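November, late evening

My hands are tired but I want to write before I forget. I spent the afternoon in the training room in Tulville, on suturing again. Floarea Neagu sat next to me and said very little, as she always does when she is judging.

The first thing is the needle. I always hold it too near the tip. Floarea wants it near the middle, and the point must go into the pad straight, then turn with the wrist. 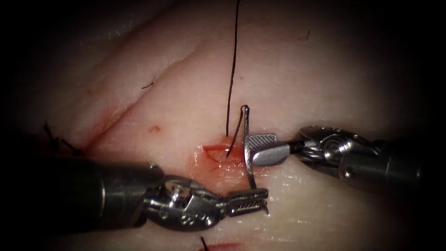
2 min read

I wrote "turn, do not push" on my glove box last month and still I push. The pad is soft and wet and it forgives more than it should. Radu Sandu says he has tied nearly 3,000 knots on these pads. I have 101 in my notebook, and I am not proud of all of them.

The thread is my real enemy. Loops first, then catch the short end, then pull flat. I know it like a poem and my fingers still lose 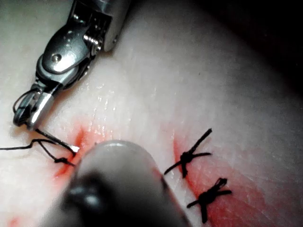 the third line. Kimie Oshima told me to leave the short tail really short, then there is less to tangle. I tried this and I was calmer – slower too, but calmer.
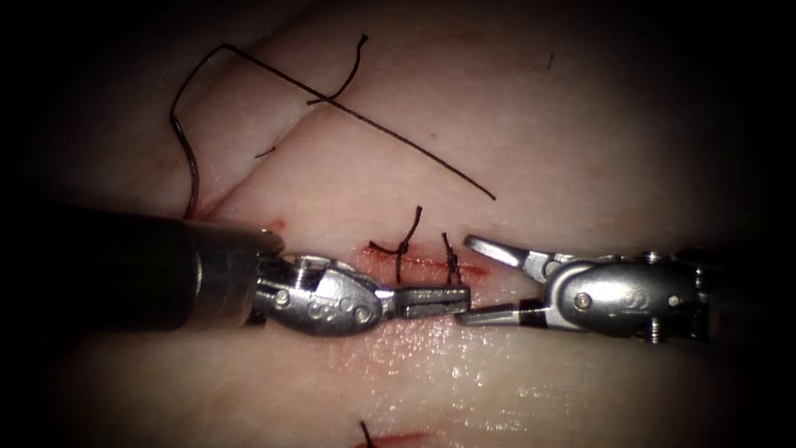 How far apart should the stitches be? The same distance as from the stitch to the edge of the cut, Floarea says, and all of them equal.

I drew this in the notebook with a ruler. Then I drank a terrible coffee with Radu and we spoke about his flat.
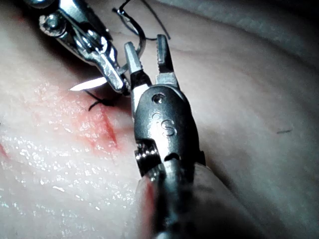

Tomorrow I want to begin with knots only, before I touch the needle. Also I must ring my mother and buy bread.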